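Background staining on FFPE lung sections after switching retrieval buffer

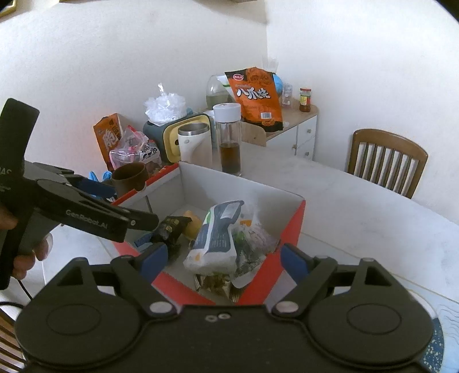
kestrel_histo

We cut and stain archived lung resections, mostly adenocarcinoma with a smaller set of squamous. Until this summer all retrieval was citrate pH 6.0 in a pressure cooker. We moved to Tris-EDTA pH 9.0 for a nuclear marker that was coming up weak, and the nuclear signal improved as hoped. The problem is a diffuse cytoplasmic haze in alveolar macrophages and in some of the bronchial epithelium. It is present in the no-primary control as well, although fainter.

Protocol as it stands:
Sections at 4 microns, charged slides, baked overnight at 37 C then one hour at 60 C.
Retrieval 20 min at 97 C, cool 20 min on the bench.
Peroxidase block 10 min, protein block 20 min.
Rabbit monoclonal primary, 1:500, 60 min at room temp.
Polymer HRP, 30 min. DAB, 5 min. Hematoxylin.

We have run 106 cases this way and the haze shows in most of them to some degree. Scoring is by H-score, two readers. Agreement has dropped enough that I don't want to go further until it is sorted out. Suggestions welcome, apart from going back to citrate.

mwt_bench

If it is in the no-primary control, the primary isn't the whole story. What is your detection? A biotin-based kit with high pH retrieval would explain it, as heat at pH 9 exposes a lot of endogenous biotin.

kestrel_histo

Polymer, no biotin anywhere in the chain. The kit is the Leradel rabbit polymer. Same lot before and after the buffer change.

slowstainer

Macrophages in smokers' lungs carry enough pigment to look like weak DAB at 10x. Have you looked at an unstained section, or one with hematoxylin only? We lost two weeks to this once. Carbon is black and easy to rule out, but the finer brown granular material is not, and hemosiderin sits in the same cells. Run an iron stain on one block.

kestrel_histo

Hematoxylin only is clean apart from anthracotic pigment, which is obvious. I have not done iron. Will add it to the next run.

p_ortolan

Ten minutes of peroxidase block may be short for lung. Where in the sequence is it? We had residual activity when the block came before retrieval, and moving it to after retrieval cleared it. Your post lists it after, but I would check what the stainer is really doing. On the Nastano instruments the default template puts it first, and the printed report does not show the order.

To test it, take one slide through retrieval and block, then straight to DAB with no antibody and no polymer. Any brown is enzyme.

mwt_bench

Agree with the DAB-only slide. I would add a polymer-only slide next to it. If DAB-only is clean and polymer-only is brown, the polymer is sticking and you need a better protein block or more salt in the wash.

gridsquare198

I'm going to disagree with the general direction here. A 1:500 dilution that was titrated on citrate is not a valid dilution on pH 9. You have unmasked more epitope and left the antibody where it was. The faint haze in the negative may be a second, smaller problem. Retitrate first: four dilutions on a multi-tissue block, then worry about the blocks.

p_ortolan

Retitration won't fix a dirty negative control. It only moves the specific signal down toward the background. Controls first, then titer.

gridsquare198

Both can go on the same run. It is eight or nine slides. I'm objecting to the order of importance. The original post says the negative is fainter than the test slide, so part of the haze depends on the primary.

mwt_bench

Fair point on the fainter negative. What is the no-primary control, though? Diluent alone, or rabbit IgG at matched concentration? Diluent alone tells you nothing about Fc or charge binding, and macrophages are where I would expect to see it.

kestrel_histo

Diluent alone. I have rabbit IgG in the freezer and will match it by concentration.

On the block order: I pulled the template and p_ortolan is right, peroxidase was before retrieval. Our written SOP says after. The template was rebuilt when the buffer changed, so the two changes went in together. Not pleased about that.

slowstainer

Then the comparison with your old citrate slides is confounded and you may need to restain a subset. Keep a few of the old blocks in the run.

kestrel_histo

Results from Tue 30 August, one run, three lung blocks plus tonsil:

DAB only, block before retrieval: brown in red cells and macrophages.
DAB only, block after retrieval: clean.
Polymer only, block after: clean.
Rabbit IgG, block after: trace in macrophages, one block of three.
Primary 1:500, block after: nuclear signal strong, slight haze remaining.
Primary 1:1000, block after: nuclear signal good, haze gone in two blocks and minimal in the third.
Iron stain: positive in scattered macrophages in that third block.

So most of it was peroxidase, with the titer contributing. We will validate at 1:1000 and restain.

gridsquare198

Check your low expressors at 1:1000 before you commit. Tonsil will look fine at almost any dilution.

p_ortolan

Seconded. And lock the template.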